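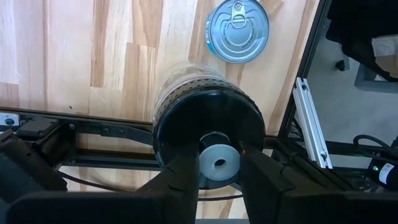 Can lid on the tabletop, ring-pull side up

trillo_fan
Pantry clear-out day. I own 16 cans and can't date one of them. Do you go by the stamp or by your nose?

okateck8
Stamp. My nose once approved a can of Telovau peaches and I lost a weekend in May.

mudroom
The stamp is about quality – a sound can keeps for years. Toss it if it's bulging, leaking or badly dented on a seam.

okateck8
Tell that to the peaches.

mudroom
Was it dented?

okateck8
It had character.

trillo_fan
So I keep the chili?

ondrejka433
Keep the chili. Write the date on the next one with a marker, like the rest of us swear we do.

mudroom
I do, on the bottom. Then I stack them.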